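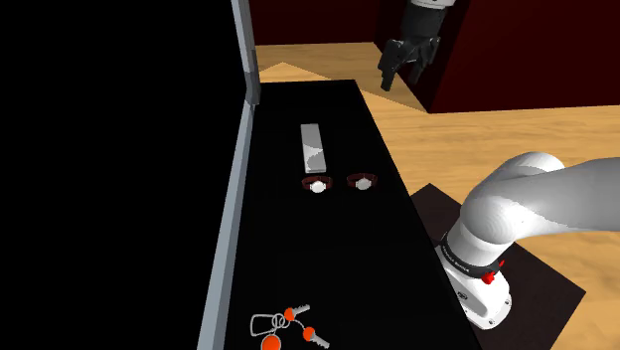 Setting up the sorting demonstration for an open day

These notes cover the tabletop sorting demonstration as run at the Plastow open day. They assume the arm is commissioned, the simulation package (Prandovell) is installed, and the operator has run the arm in manual mode before. The demonstration has two parts: a rehearsal in simulation, shown to visitors on the large screen, and the same routine on the real bench.

What the demonstration shows

The arm picks small personal items from a black tabletop and places them in a tray. The objects are chosen for their differences. A flat silver bar tests the approach height. Two wristwatches placed side by side test whether the gripper can take one without moving the other. A bunch of keys on rings, with orange heads and a round orange tag, tests grasp choice on an object with no fixed shape.

Step 1. Load the scene

Open Prandovell and load the bench scene. Check that the table, arm and floor appear at the correct scale. The arm base should stand beside the table, on its mat, and should not overlap the table edge. If the base and table intersect, the solver will report contact forces before any motion is commanded, and the run must be restarted from a corrected file.

Step 2. Place the objects

Put the bar near the far end of the table with its long side pointing away from the viewer. Place both watches just in front of it, faces visible. Put the keys at the near end. Leave the watch strap in its curled position. A strap laid flat is easier to pick but makes a poor test, as most straps keep their curve when taken off.

The black surface gives strong contrast with the silver and white parts. Dark straps are harder. If the vision module loses the strap outline, raise the scene light one step at a time and run the detection again. Do not change the table colour, or the screen will no longer match the bench.

Step 3. Set the gripper start pose

Move the gripper above the far end of the table, fingers down and slightly open. Save this as the home pose. Every cycle starts and ends here, which keeps the wrist clear of the lid strip along the side of the table.

Check the following before continuing:

Fingers point down, with no tilt at the wrist.
Finger opening is wider than the bar.
No link passes over the raised strip between home and the first pick.
Home pose is saved in both the simulation and the controller.

Step 4. Set the pick order

The order is bar, left watch, right watch, keys. The bar goes first because it lies closest to the home pose and gives visitors a clean first move. Keys go last. They are the most likely to fail, and a failure at the end of a cycle does not disturb the other items.

For the watches, grip across the case and not the strap. For the keys, use the two orange heads as the target. The rings are thin and the Grarkanetti vision module often returns an incomplete outline for them.

Step 5. Run the rehearsal

Run 18 cycles in simulation with the random offset turned on. The offset shifts each object slightly between cycles. Accept the routine if no more than 2 cycles end in a dropped object. If the result is worse, read the log before changing anything - most drops come from a closing force set too low for the bar.

The default limit is 2,000 steps per cycle. A cycle that reaches the limit is logged as a fault even when the object is still held.

Step 6. Move to the bench

Export the routine and load it on the controller. Run the first cycle at reduced speed with one operator at the stop button and no visitors inside the barrier. Compare each pick position with the simulation. Small differences in height are normal and can be removed with the table offset setting.

The Öztürkmen fingertip pads should be wiped before the first public run and at midday. Dust on the pads shows up first as slip on the bar.

Step 7. Run the session

Show one simulated cycle on the screen, then the same cycle on the bench. Visitors follow the real arm more easily once they have seen the path. Keep the spoken part short and take questions while the operator resets the objects by hand, with the arm stopped.

At the last open day, in May, the bench ran 56 public cycles. The key pick was repeated by hand command several times. All other faults were cleared by returning to the home pose and starting the cycle again.

Shutting down

Return the arm to home, remove all objects, then cut drive power. Save the log under the date of the session. The simulation can be left running on the screen until the hall closes.

Page last revised Thu 28 January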